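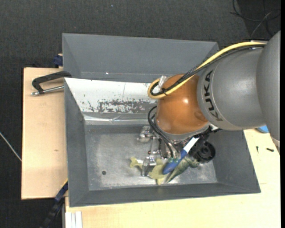
KUKA arm and gripper over the front bin, open day setup.

Home | Data | Notes | Open Day | Contact

# Presus Open Day Picks

README for the recordings made at the Wumimholm open day in October. Maintained by Eleni Mladenović and Edem Odoi.

## What this is

Presus is our bin picking project at Wumimholm, and once a year we open the lab and let people watch it run. This time we kept the logger on the whole day. The result is a set of 861 pick attempts, all made in front of visitors, with objects that visitors chose and dropped into the bin themselves. We had so much fun doing it that we decided to clean the logs up and share them!

If you want tidy, balanced data, use the main Presus set, with its 3000 attempts recorded during normal lab weeks. The open day set is smaller and messier, and we think it's a lot more interesting to look through. People pile things up in ways we never would. Kids especially will bury one object under another and then stand there to see what the arm does about it.

## The setup

Two gray metal bins sit one behind the other, next to a wooden tabletop, with clamps at the bin edges. The arm is a KUKA and comes in from the right as seen by the workspace camera. On the end of it is a metal gripper with open linkages, so you can watch the rods move when it closes. Visitors loved that part. Several people asked why we hadn't put a cover on it, and the answer is that Ljubica Janevski adjusts it a lot and would have to take the cover off every time.

Objects are mixed on purpose: odd shapes, different colors, some shiny, some dark. The dark ones are harder for us. A black part lying against another black part often gets read as one object, and the planner then aims for a point between them.

The bin floor is worn metal and it reflects. Anyone training on these images should expect bright patches that move when the room lights change. We switched on the extra ceiling lights at 11:30 when the first big group came in, and you can see the jump in the exposure values in the log. We left those attempts in.

## How the day ran

Each demo round went the same way:

1. Visitors picked objects from a tray and dropped them in the bin.
2. Kalliopi Tomić checked that everybody was behind the line and started the run.
3. The arm kept trying until the bin was clear, or until it failed 4 times in a row on the same target.
4. Whatever was left came out by hand, with the arm stopped, and the next group took over.

Before each round we asked the group to guess which object would go first. They were good at it! Most people pointed at something lying on top with a clear edge, and the planner usually agreed. After lunch Edem started writing the guesses down, so the later rounds have a `crowd_guess` field. It's empty for the morning. We wish we had thought of it sooner, and next year it goes in from the start.

The gripper stopped responding once, at 2:15 in the afternoon, in the middle of a round. Ljubica had it going again before the coffee was ready. The log has a gap there, and the attempt just before the gap is marked `aborted`.

## Files

- `attempts.csv` - one row per pick attempt
- `rounds.csv` - one row per demo round, with start time and group type (school, family, trade, mixed)
- `images/` - workspace camera stills, taken before each attempt and during some of them
- `masks/` - object outlines for 500 of the stills, drawn by hand
- `notes.txt` - whatever we scribbled down between groups, lightly edited

Stills taken during an attempt have the arm in view, often covering a good part of the bin. Use the `arm_in_view` column to filter them out if they get in your way. Please don't throw them away without a look, though. They're the best way to understand why a finger ended up beside an object and not around it.

## Fields in attempts.csv

`attempt_id` - running number, no resets between rounds
`round_id` - matches rounds.csv
`start_time` - local time, to the second
`target_x`, `target_y`, `target_z` - planned grasp point in the bin frame, millimeters
`grip_angle` - degrees, measured from the long side of the bin
`result` - `held`, `dropped`, `missed`, `aborted`
`retries` - tries on the same target before this one
`crowd_guess` - yes, no or empty
`arm_in_view` - yes or no, refers to the linked still

`held` means the object made it all the way to the drop point. If it slipped on the way there, it's `dropped`, even when it landed in a handy spot.

## Masks

Dragica Vukčević drew the outlines and checked them a second time a week later. Clear objects and shiny ones have rough edges, and where two dark things touch she drew the border where she believed it was and set `unsure` to yes. Tools with two colors get a single mask. Anything hidden by the arm is not filled in - the outline stops where the arm starts.

The clamps and the table are background. So is anything lying on the wood outside the bin, screws included.

## People in the data

There are no visitor names, faces or voices in the set. The camera points at the workspace. We went through the stills and removed the ones where a hand was visible, mostly from the object drop at the start of a round. Group type comes from the sign-up sheet and is the only thing we kept from it.

## Known problems

- Rounds 1 and 2 share a camera calibration that was slightly off in height. Corrected values are in `target_z`, the raw ones in `target_z_raw` for those rounds only.
- Some stills have a dark strip along the right side. Crop it if your loader cares.
- A few objects went home in somebody's pocket, so the object list doesn't match from round to round. If you have our green one, we'd love it back.
- Times in notes.txt are from a wall clock that runs slow. Trust the CSV.

## Thanks

Iteck lent us the barriers and the big screen, and Radonjić supplied the tray objects. The school groups asked better questions than most of our reviewers. One girl wanted to know if the arm could tell when it had dropped something. It can't always, and we've been talking about a fix ever since.

## Using it

You can use the set for research and teaching. Please name Presus and Wumimholm when you publish, and tell us if you find mistakes in the masks. We'd also be really happy to hear about anything you tried that didn't work. Pull requests for the loader script go to Edem, everything else to Eleni.

Related
Presus main set: data card
Bin calibration, step by step
Gripper maintenance log
Open day planning notes
Crowd guesses: first plots

© Wumimholm, Presus project | Contact | Back to top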